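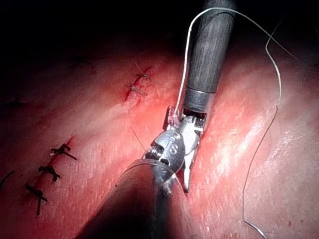 Notes by the Medical Robotics Teaching Group, Prastwood. Unit 6: perception and control for suturing sub-tasks. Revised December.

6.1 Scope

Unit 5 treated the instrument as a kinematic chain with a known base. In a suturing task that assumption fails in two ways. The long cable drive between motor and wrist adds backlash and stretch, so joint readings at the motor do not give the true jaw position. The tissue also moves when it is touched, so a target fixed before contact is out of date once contact is made. This unit covers the software used to deal with both: image-based correction of tool pose, tracking of the thread, and a state machine that decides when to replan.

The code is in the course repository under three names. Vonine is the perception package. Harb is the planner and low-level controller. Judex reads the logs after a run and scores them. They communicate by message only, and any one of them can be replaced by your own version if the message types are kept.

6.2 Tool pose

Vonine estimates the pose of each wrist from the image and compares it with forward kinematics. The difference is treated as a slowly varying offset and passed through a filter before it reaches Harb. Do not feed the raw difference to the controller. Polished metal gives strong highlights, and a highlight that slides along the wrist will be read as motion of the wrist.

Shaft edges are the most reliable feature. They are long and straight, and usually darker than the tissue. Two edges fix the shaft axis well but leave the position along the axis poorly determined. The collar at the end of the shaft supplies that missing term if it is visible. When one tool crosses in front of the other, the collar of the rear tool may be hidden, and the filter should then hold its last axial offset and increase its variance. In the supplied code this is the flag hold_axial. It is off by default and should be switched on for the exercises.

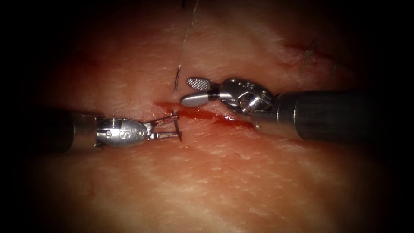
6.3 Needle and thread

A curved needle is modelled as a circular arc of known radius held at a grasp angle. Once part of the arc has entered the tissue, only the remainder can be fitted. A short visible arc constrains the plane of the needle badly. Vonine therefore keeps the grasp angle estimated before entry as a prior and lets the image correct it only within a set limit. If the needle slips in the jaws by more than that limit, the estimate will be wrong and the residual will rise. Harb watches the residual and stops the drive.

Thread is harder. It has no fixed shape, it is thin, and it crosses itself. The tracker returns an ordered list of points with a confidence for each, and gaps are bridged by a minimum-bending curve. Bridged points are marked as such and must never be chosen as grasp points. Tails left by earlier stitches are a common source of false detections. A segment is accepted as the working thread only if it can be followed back to the needle or to a jaw.

The network was trained on 672 labelled sequences with several thread colours. Pale thread against a highlight remains the weakest case.

6.4 Task states

Harb runs the stitch as a sequence of states: approach, align, drive, regrasp, pull, release. Each state has an entry test and a timeout. The loop from image to command has a delay of roughly 400 ms when both trackers are running. This is too slow for closed-loop control during contact, so the drive state follows a short open-loop arc and checks its result at the end of each step. The step length is 2 mm of arc. Longer steps finish sooner but allow more tissue shift between checks.

Pull is limited by thread length as well as by tension. The planner works out the free length from the tracked curve and stops before the tail passes through the entry point.

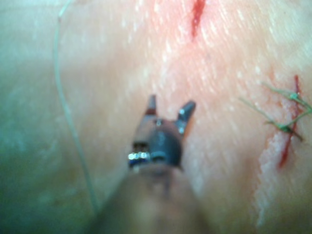
A failed entry test returns the machine to the state before, with one exception. From regrasp, the system goes to a safe hold and waits for the operator, because backing out with the needle partly through can widen the wound. Students who rewrite the state table should keep this exception.

6.5 Exercises

1. Run Judex on the 115 logged stitches in the set "unit6". Plot the axial offset against time for one stitch in which hold_axial was triggered, and one in which it was not.

2. Replace the minimum-bending bridge with a straight line. Report the change in free-length error. Explain the sign of the change.

3. Derive the covariance of the needle plane normal as a function of visible arc angle, taking the radius as exact. At what angle would you stop trusting the image and rely on the prior alone?

4. Propose an entry test for release that uses jaw opening and thread position together. State what it does when the thread is occluded.

Written answers are due Friday at noon. Submit the Judex output file unedited.

© Medical Robotics Teaching Group, Prastwood | Contact the unit office | Back to top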